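How to Follow a Bill Through the Orer State Legislature

The legislature's online tracker, Wemon, lists every bill filed in the current session. No account is needed to search, only to receive alerts.

1. Find the bill number

Enter the number with its chamber prefix, such as H 624 or S 1,048. Leave out the comma when typing. If you only know the subject, use the keyword box and limit the search to the current session. Older bills reuse the same numbers.

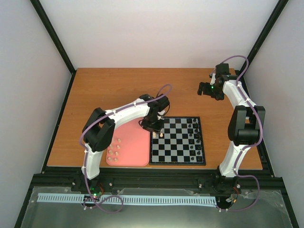 A keyword search returns bills in order of filing date. Sort by "last action" to bring active bills to the top.

2. Read the status line

"Referred" means the bill has been assigned to a committee but not heard. "Reported" means the committee has voted to send it on. A bill marked "held" can still be taken up later in the session – do not treat it as dead.

3. Compare versions

Open the Versions tab and select the two texts you want. New language is underlined and removed language is struck through. Check the effective date in the last section, where late changes are easy to miss.

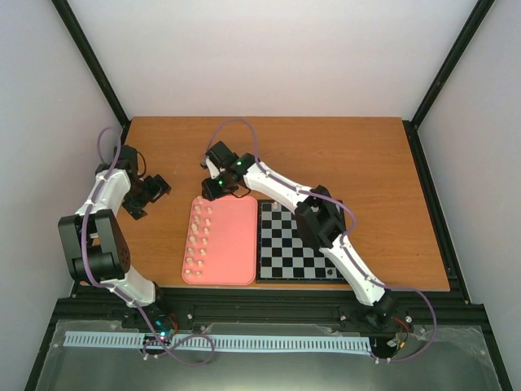

4. Submit written testimony

Testimony must reach the committee clerk seven days before the hearing. State the bill number, your position and your district on the first page. For a bill heard on a Saturday, the deadline is still counted in calendar days.

Page maintained by Marta Yatsenko. Send corrections through the contact form.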